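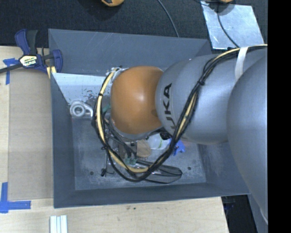
Monthly Walkthrough Checklist, Prestholm Building, Ground Floor and Loading Side

7 min read

Walked by: Eftychia Katsaros, with Spyros Pappas for the electrical items
Month: December
Started 7:40 a.m., finished a little before noon

Marks used: OK, FIX (repair before next walk), NOW (repaired or closed off the same day), N/A.

1. Exits and walkways

1.1 Main exit doors open fully from inside without a key. OK

1.2 East exit door opens fully. FIX
Comment: Opens, but drags on the sill for the last foot or so. Worse than November. Hinge screws are tight, so the door itself has probably swelled at the bottom. Needs to come off and be planed.

1.3 Exit signs lit, including on battery test. FIX
Comment: Sign over the east exit went dark after a few seconds on the test button. All others held. Battery ordered from Drakos.

1.4 Walkways clear to the painted lines. NOW
Comment: Two flattened carton stacks by the restroom hall. Moved to the baler. Same spot as last month. Vangelis Papadakis will talk to second shift, and if it happens again we should put the carton cart there and be done with it.

1.5 Floor dry, no tripping edges. FIX
Comment: Rubber mat inside the dock door is curling at one corner. Taped for now. Tape will not last past the first snow.

1.6 Stair treads and handrail, mezzanine. OK
Comment: Rail bracket from the last report has been replaced. Pulled on it hard, no movement.

2. Fire equipment

2.1 Extinguishers in place, gauge in the green, pin and seal present. FIX
Comment: Unit by the break room has a broken seal. Gauge is fine and the pin is in. Treat it as used until it has been checked. Spare from the office hung in its place.

2.2 Monthly tags initialed. OK
Comment: Please initial in pen. Pencil on three tags had rubbed off and I had to go back to the log.

2.3 Sprinkler heads have 18 inches clear below. OK

2.4 Pull stations not blocked. OK

2.5 Fire doors close and latch on their own. FIX
Comment: Paint store door closes but does not latch unless pushed. Closer arm needs adjusting. Wedge found on the floor beside it. Wedge thrown away.

3. Electrical

3.1 Panels closed, labeled, three feet clear in front. FIX
Comment (Spyros): Panel directory in the compressor room still lists the old water heater. Breaker is off and has nothing on it. Relabel as spare.

3.2 Extension cords not used as permanent wiring. NOW
Comment (Spyros): One cord running the fan in shipping, over the top of the door. Removed. If they want the fan there, they need an outlet, and that should go on the spring list.

3.3 Cords and plugs free of cuts and bare wire. OK

3.4 GFCI outlets trip and reset. OK
Comment (Spyros): Kitchen, both restrooms, janitor closet and the outside one by the hose bib. The outside one is stiff. Cover gasket is good.

4. Storage and racking

4.1 Load signs posted and readable. FIX
Comment: Sign on the back row has faded to where you have to know what it says. New one requested.

4.2 Uprights and beams free of dents, all beam clips in. FIX
Comment: One clip missing on the second level, back row, window side. Bay emptied and roped off. Do not load it until the clip is in, even with light stock.

4.3 Pallets in sound condition. OK
Comment: Better than usual. Chrysanthi Vrettos has been pulling the broken ones at receiving.

4.4 Heavy items stored low. OK

4.5 Ladders tagged and stored upright. OK

5. First aid and washing

5.1 Cabinet stocked to the list on the door. FIX
Comment: Short on gauze pads and burn gel. Finger bandages are plentiful. The list on the door is older than the one in the binder, and they do not agree on eye pads. Going by the binder until somebody corrects the door.

5.2 Eyewash runs clear, both streams even, caps on. OK
Comment: Ran it three minutes. Rusty at first, then clear. It should be run every Wednesday, and the card shows a missed week.

5.3 Hot water at hand sinks. OK

6. Chemicals

6.1 All containers labeled. NOW
Comment: Unmarked spray bottle under the kitchen sink. Smelled like glass cleaner, but I was not going to rely on that. Taken out for disposal.

6.2 Data sheets in binder match what is on the shelf. FIX
Comment: New floor stripper from Prirlow has no sheet. Vangelis to request one. Leave the drum sealed until it comes.

6.3 Flammables in the cabinet, doors shut. OK

7. Outside

7.1 Lot lights working. FIX
Comment: Pole light nearest the road is out. The landlord, Bornuvstead, handles the poles. Work request 1,306 is in.

7.2 Salt bins full, shovels at each door. OK

7.3 Dock bumpers and chocks. OK
Comment: Left chock chain is short enough that drivers leave it hanging. Legal, but a longer chain would get it used.

Costs approved so far

Exit sign battery and extinguisher service together: $165
Dock mat, heavy grade with beveled edge: $289
Door planing to be done in house.

Carried over from last month: 1.2 and 7.1. Everything marked FIX goes to Aurelio Herrero, who assigns it and signs the line when the work is done. Please do not sign for your own repair. Leave old parts on the bench in the maintenance room with the item number on a piece of tape.

Next walk starts from the loading side.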